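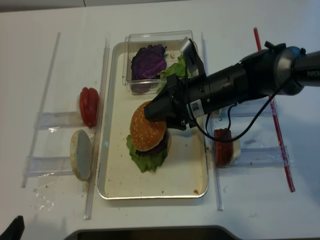
Fatima Nel wendet ein, ein gestapelter Burger beweise wenig, solange die Zutaten an festen Plätzen lägen; in einer Küche liege der Salat jedes Mal woanders. Der Einwand ist berechtigt und bildet den Ausgangspunkt der fünften Sitzung.

Automatisierung von Küchen- und Werkstattarbeit
Skript zu Sitzung 5: Vorstrukturierte und offene Umgebungen

5.1 Begriffe

Eine Umgebung heißt vorstrukturiert, wenn Lage und Orientierung der Objekte vor Beginn der Aufgabe eingeschränkt werden. Mittel dazu sind Halter, Anschläge, Schalen und markierte Arbeitsbereiche. Ein Tablett mit Rand und durchsichtige Halterungen links und rechts davon sind typische Beispiele. Offen heißt eine Umgebung, in der solche Einschränkungen fehlen oder während der Arbeit verloren gehen.

Die Unterscheidung ist graduell. Auch eine Haushaltsküche besitzt Struktur (Schubladen, Arbeitshöhe, Griffweiten), allerdings keine, die auf einen Zweifingergreifer abgestimmt wäre.

5.2 Teilaufgaben beim Belegen eines Brötchens

Brötchenhälfte: formstabil in Grenzen, nachgiebig unter Druck. Die zulässige Greifkraft ist nach oben durch bleibende Verformung begrenzt, nach unten durch Abrutschen.
Salat- und Kohlblatt: biegeschlaff, unregelmäßiger Umriss. Die Endlage lässt sich nur eingeschränkt vorhersagen; ein Überstand über den Brötchenrand ist meist zulässig.
Tomatenscheibe: glatte Schnittfläche, geringe Reibung. Hochkant gehalten ist sie für zwei Finger zugänglich, flach liegend kaum.
Deckel: Der Stapel darunter ist nicht fixiert. Seitliche Kräfte beim Lösen des Greifers können ihn verschieben.

5.3 Bewertung

In der Übung vom März wurden 48 Durchläufe am Aufbau Jekel ausgewertet. Als Erfolg galt ein vollständiger Stapel ohne Eingriff. Die Erfolgsquote lag bei 73 Prozent. Nach Entfernen der Halter wurden nur noch 3 Durchläufe ohne Eingriff beendet. Die Zahlen gelten für diesen Aufbau und diese Steuerung und sind auf andere Systeme nicht übertragbar.

Für die Frage, ob Maschinen Hausarbeit bereits übernehmen können, folgt daraus eine Einschränkung: Beherrscht wird die Handhabung einzelner Zutaten unter vorbereiteten Bedingungen. Vorbereitung, Nachfüllen und Reinigung sind in der Quote nicht enthalten und müssen getrennt erfasst werden.

5.4 Aufgaben bis zur nächsten Sitzung

a) Formulieren Sie ein Abbruchkriterium für das Aufsetzen des Deckels.
b) Schätzen Sie den Zeitanteil der Vorbereitung am Gesamtablauf und begründen Sie die Annahmen.
c) Lesen Sie im Reader den Abschnitt zur Versuchsreihe Esuva, Teil 2.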